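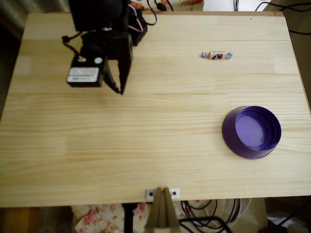

Pine table, even light.

Woke up before 5 again and lay there doing sums in my head, so I gave up and made coffee. March always does this to me. The light comes in earlier than I'm ready for, and then I remember the allotment form and the dentist and the fact that the half marathon is now close enough to see from here.

So, the running. I'd better write it down because last year I didn't and then spent all of April trying to remember what I'd done in February (answer: not much). I did the long loop yesterday, out past the reservoir and home through Fastthorpe, and it came to 13 miles on the nose. First time I've gone that far since my knee went funny! I walked the hill by the old bakery, both directions, and I'm not sorry. A woman with two greyhounds overtook me on the way up and said good morning like it was nothing.

The new shoes are all right. I wanted the Saludo ones in green and they only had my size in a sort of salmon, so salmon it is. Left heel rubs a bit at mile nine or so. I put tape on it and the tape ended up down in the toe of my sock, all rolled up like a little slug. Must try the other kind of tape.

Ate like a horse when I got in. Two bowls of the lentil thing, then toast, then the end of the Cuva cheese that I'd been saving for the weekend. It's a crumbly one, a bit sour, and I could eat it standing at the fridge with the door open. I did eat it standing at the fridge with the door open. Need more cheese.

My sister called in the evening and we went around and around about the summer again. She wants Drokska, the lake, the same cabin as when we were kids. I want that too, mostly, but I looked up what they're asking now and it's 2,167 for the week, and that's before bedding, which they charge extra for -- bedding! She says we could split it with the cousins. I said have you met the cousins. We left it that she'll write to the owners and see if they'd come down to 2,000 if we bring our own sheets, and I'll ask at work whether I can have the last week of July. I keep thinking about that dock, though. The boards used to get so hot you had to hop down it, and there was one loose one near the end that clapped when you ran over it. I'd pay a fair bit to hear that again.

What else. The library book is overdue and I'm only on chapter four. The tomato seeds are in, twelve days late, on the bathroom windowsill where it's warmest. Nothing showing yet. I look at them every time I brush my teeth.

Easy day today, stretches and a walk to the post office, and I want to be in bed by ten. Tape, cheese, library. Ask about July.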